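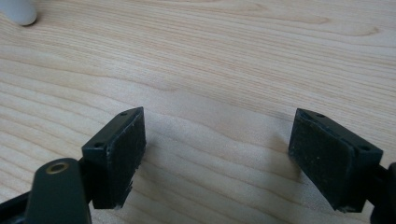

*Tabletop with the grain running mostly horizontally in long, wavy bands*

## Caring for your light wood table: common questions

**Why does the grain look different from one part of the top to another?**
It's wood, so it varies. Some areas have darker tan stripes and others are smoother and brighter. We don't stain the Juten tops to even them out.

**What should I use for daily cleaning?**
A soft cloth, damp but not dripping. Wipe along the grain, then go over it with a dry cloth. Skip scouring pads and anything with bleach.

**How long can a spill sit?**
Water can wait a few minutes. Coffee, red wine and beet juice can't - blot them right away. 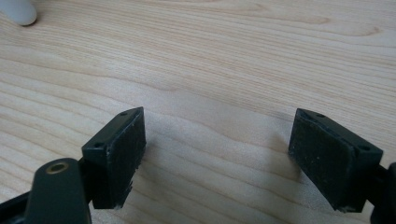 **Érica Peixoto**
Customer care, Krajewska

**My table is shinier in some spots. Is the finish wearing off?**
Usually not. A slight sheen comes and goes with the light. Look at the same spot from the other side of the table. If it's dull from every angle and feels rough, the finish needs attention.

**Can I sand out a scratch myself?**
Light ones, yes. Use 300 grit paper, go with the grain and stop often to check. Wipe off the dust and put on 2 thin coats of oil, with a night between them.

**Is it safe to put hot dishes on it?**
Use a trivet. Heat can leave a white ring, and rings are harder to fix than scratches.

**Will the color change?**
Yes, pale wood gets warmer in tone over the years. Move lamps and bowls now and then so they don't leave lighter patches. Tables bought in June may show it sooner if they stand by a sunny window.

Updated 2022-10-06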